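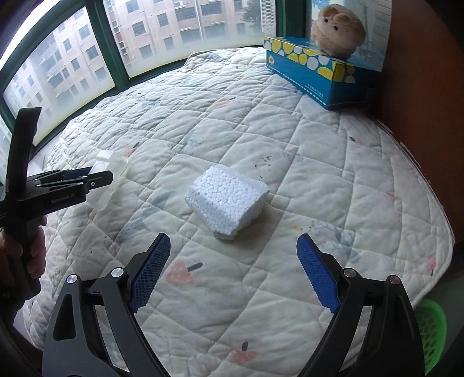 Polystyrene block on a quilted blanket.

Filed under: Working Abroad › Seasonal Staff › Handbook

4. Setting up your staff account and getting to camp

Read this section before you book anything. Last season's intake read it afterwards, and some of them flew to the wrong Ellport.

4.1 Before you start

Have your passport, your offer letter and a quiet hour to hand. The Kelemen staff portal logs you out after 60 minutes whether or not you have finished, and it does not save drafts.

4.2 Creating your account

1. Open the link in your offer letter. Links forwarded by a friend will open your friend's account.
2. Enter your name exactly as it appears in your passport. "Bear", "Captain" and similar can go in the camp name box on page two.
3. Type in your camp code. Skumgate is 240. Worora issues its own code by post, in its own time.
4. Upload your first aid certificate. Both sides, please, even if the back is blank.
5. Press Submit once. Pressing it again creates a second you, and the second you will also be given a bunk.

Note: The portal asks for your "principal skill". Choose one. You will be teaching something else by the end of the first week, but the box has to say something.

4.3 Paying your deposit

1. Go to Payments and choose Travel Deposit.
2. Check that the total reads 2925 in local currency. This covers your transfer, your bedding and your staff shirts.
3. Save the receipt somewhere other than your phone. Phones go in the lake.

Caution: Deposits are refunded at the end of the season, in December, less the cost of any canoe you have lost. Half a canoe counts as a canoe.

4.4 Arrival day

1. Take the coach to Ellport. Get off at the ferry stop — the one marked Town Centre is a car park beside a field.
2. Wait by the ticket hut. The minibus leaves at 3 p.m. and the driver has never knowingly waited for anyone.
3. Hand your offer letter to the driver.
4. On arrival, collect your key, your bedding and your shirts from the office, in that order. The shirts come in two sizes, both of them wrong.
5. Sign the arrivals sheet. Until you have signed it you are not officially here and cannot have supper.

Note: If you miss the minibus, ring the camp office. Someone will come for you after evening campfire, smelling of it and probably still singing.

4.5 If something goes wrong

Portal rejects your passport number: remove the spaces.

Portal still rejects it: put the spaces back.

Two bunks allocated: see 4.2, step 5. Tell the office which of you is coming.

No bunk allocated: bring a sleeping mat and a forgiving nature, and go on to section 5.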